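版块:老矿与矿物 > 英国西南部
主题:Stilen 老铜矿的矸石堆还值得去吗?

楼主 山脚下的煤油灯
各位前辈好,潜水好久,第一次发长帖,啰嗦的地方请多担待。六月跟家里人去康沃尔住了一阵,抽空走了一趟 Stilen 矿的旧址,就是小路边上那一大片矸石堆,长满石楠,风大得帽子都戴不住。回来以后一直在翻资料,越翻越糊涂,想请教产量和年代的事。

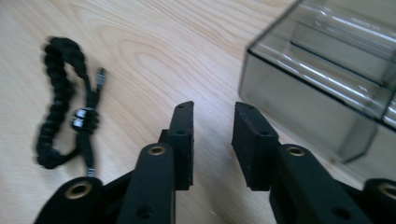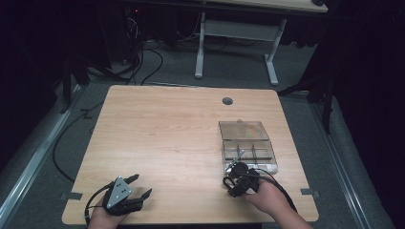
桌上的透明塑料盒

我手头一本旧册子写 Stilen 一共出了 875 吨铜矿石,最深到 40 英寻;可当地一块说明牌上又说它和隔壁的 Zerar 矿是一起算的。到底该信哪个呢?另外矸石堆上捡到几小块带绿皮的石头,我猜是孔雀石,不敢肯定。

2楼 石英脉老陈
欢迎欢迎!看得我也想再去一次了。875 吨这个数我也见过,我的理解是只算了 Stilen 自己卖出去的矿石,Zerar 是后来才并过去的,所以册子没错,牌子也不算全错(写牌子的人总想少写几行字嘛)。绿皮的东西先别急着叫孔雀石,那一带硅孔雀石也不少,拿小刀轻轻试试硬度,再滴一点点稀盐酸,孔雀石会冒泡。

3楼 Flora Gillies
中文写得不好,大家包涵。我小时候住在那边山谷里,外公讲过不少矿上的旧事。我不太同意老陈的说法:两个矿共用一条排水平硐,矿石也混在一个场子里选,我觉得账面上根本分不开。875 吨恐怕只是某几年的数,不是全部。

4楼 石英脉老陈
Flora 说的平硐我知道,可共用排水跟共用账本是两回事呀。那时候各家股东盯得很紧,矿石过秤都是分开的。要是有哪份原始账能证明混着卖,我马上改口,还请你喝茶。

5楼 半吊子测绘员
插一句,你们两位都没提深度。40 英寻是从地表算还是从平硐算,差别可大了!老矿图一般从平硐往下数,楼主的册子要是没写明,就别拿去跟别的矿比。顺便提醒,矸石堆北边有 2 个竖井,围栏很旧,草深的时候看不清边,千万绕着走,带孩子更不要靠近。

6楼 山脚下的煤油灯
谢谢三位,学到太多了!刚又去翻册子,第 89 页有一行小注,说深度是“平硐以下”,测绘员说中了。产量那里只写“据销售记录”,没写年份,看来 Flora 的疑问还不能排除。绿石头我周末试一下盐酸,有结果再上来说。

7楼 Flora Gillies
外公留下一只纸箱,里面有几张过秤的票据,字迹很淡,我得找时间慢慢认。老陈,茶先记着,我喝浓的,要加奶。

8楼 石英脉老陈
行,加奶就加奶。票据要是看得清抬头,先告诉我写的是一家还是两家,别的不急。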